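Home | Procedures | Checklists | Sim Rooms | Contact
Search this site Go

Teleoperation pre-session check, two-arm station, simulated room
Project: Driltier
Operator: Jae-hoon Maeng
Checked by: Dae-han Jang
Session: 1721, August

1. Operator stop switch within reach of the left foot. OK
2. Hand controllers paired left to left, right to right. OK
Comment: the labels on the Kelteck controllers are worn. Replace before the next block of sessions.
3. Joint limits loaded for both arms. OK
4. Gripper force cap set to the low profile. OK
5. Head view level with the room floor. FAIL
Comment: view comes up with a strong tilt. Reset the head pose and repeat item 5 before recording any demonstration.

Items 6 to 9 are checked from the operator's view with both arms live and the controllers held still.

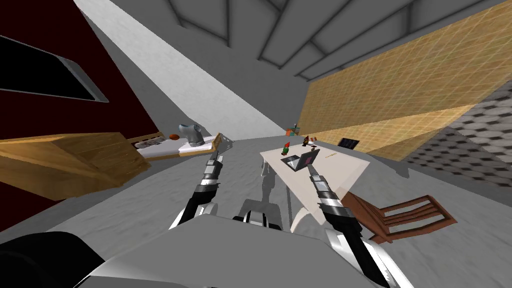 Fig. 1. Operator's view at item 6. Right gripper at the front edge of the laptop, left gripper raised toward the shelf.

6. Grippers clear of all objects at start. FAIL
Comment: right tip is too near the laptop. Back the arm off and save a new start pose.
7. Chair clear of the right arm's path. FAIL
Comment: chair is close to the right gripper. Move it away from the table in the room file – do not push it with the arm.
8. Pipe elbow on the white board, in view. OK
9. Floor between shelf, table and chair clear. OK
10. Log disk has space for 900 seconds of recording. OK

Result: hold. Repeat items 5, 6 and 7, then sign again. Demonstrations recorded before the second signature are not passed to training.

Branero Teleoperation Group | Contact the lab desk | © Branero | Back to top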